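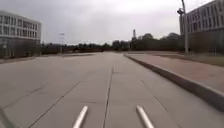 Photo: Annick Caron / Narnholm Paving Renewal

Category: Project Updates > Paving and Walkways

Progress report to the Kusuma Fund
Nov 14, 2021

This report covers the concrete and walkway work at the Narnholm yard since our last update. It follows the headings in the grant agreement. The budget sheet has been sent separately.

Main pavement

The large slabs are in place across the full width of the yard and the expansion joints between them have been cut. Pilomo, the contractor, finished the last pour 13 days later than planned. Rain held up two pours, and a third was put off when the ready-mix supplier could not deliver. The contract price did not change.

Joint sealing is complete on the main run. The diagonal joints were left until the end so the crew could work in one direction. We walked the surface with Pilomo's site lead and marked 7 places where the finish needs attention, most of them small surface voids near the entrance. Pilomo has agreed to patch these at its own cost.

The concrete is light grey and has a smooth finish. At the spring meeting you asked whether it would be slippery in winter. We have asked Pilomo for a price to texture the strip beside the gate, where people on foot cross most often. We do not think the whole yard needs it.

Curb and sidewalk

The raised curb along the sidewalk is done. It was built taller than the old one, as agreed in the revised drawings, to keep delivery trucks off the walkway. We reset a short length near the gate after the first inspection found it out of line. It passed the second time.

The sidewalk surface is the reddish-brown option from the sample board. Residents who came to the open evening preferred it to plain grey, mainly so the edge of the walkway would be easier to pick out. We used 484 square feet more of it than the first estimate allowed. The extra went into the wider section, which was measured from an old survey. The added cost came out of contingency.

Drainage

Miveo completed the drainage survey. Water runs off the main pavement as designed, but a shallow puddle forms at the low end after heavy rain. Miveo suggests one more drain inlet there. We support this and have set aside $1,000 for the first part of the work, pending your approval. A change request is attached.

Trees

No trees were removed. The root barriers are in.

Still to do

- Patching of the marked places
- Decision on texturing by the gate
- Extra drain inlet, if approved
- Parking and crossing lines, to be painted in December if the weather is dry enough

If the painting slips, we will open the yard with temporary signs and paint in the spring. Please let us know about the drain inlet as soon as you can, as Miveo is holding a place for us on its schedule.

Annick Caron
Project Manager

Contact | © 2021 Narnholm Paving Renewal | Back to top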